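Why Do Basketball Players Bounce the Ball Before a Free Throw?

Hello again, young sports fans! If you have ever been to a basketball game with your family (or watched one on the couch in your pyjamas, which is how I see most of mine), you will have noticed that everything goes quiet when somebody steps up to the free throw line.
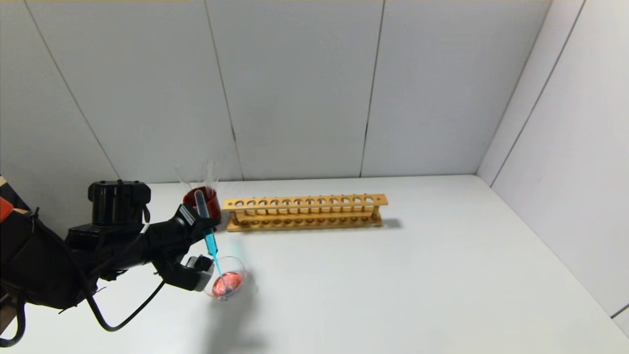
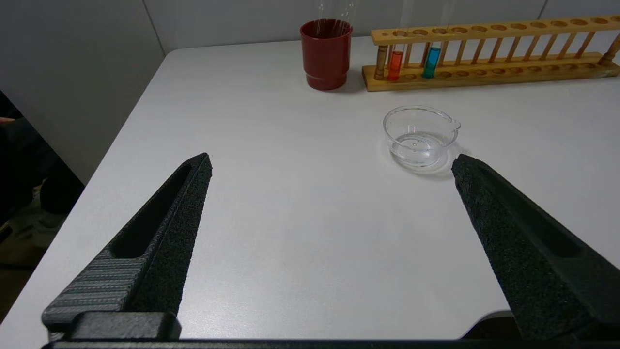
Two views of a white tabletop.

A free throw is a shot a player gets to take all alone, usually after someone on the other team has bumped or grabbed them. That's called a foul. The shooter stands behind a line, the others have to leave them be, and if the ball goes in, it's worth one point.

So what's all the bouncing for? Well, it's a kind of habit, a bit like the way you might wiggle your toes before you jump in the pool. Kristaps Zariņš, who coaches the under-tens at Hadum, bounces the ball 6 times, takes a big breath and bends his knees. He does it the same way at practice and in a proper game, and he told me he'd feel very odd if he stopped at five!

Doing the same little things each time helps your body remember what comes next. It also gives you a moment to catch your breath, and you'll want one after all that running up and down.

Last October the Hadum kids each took 100 free throws over the season's first month and wrote their scores on a big chart. Some of them bounced, some spun the ball in their hands, and one girl hummed.

Would you like to make up your own routine? Grab a ball, find a hoop (a laundry basket is fine) and see what feels comfy. Keep it short, though. The referee won't wait forever!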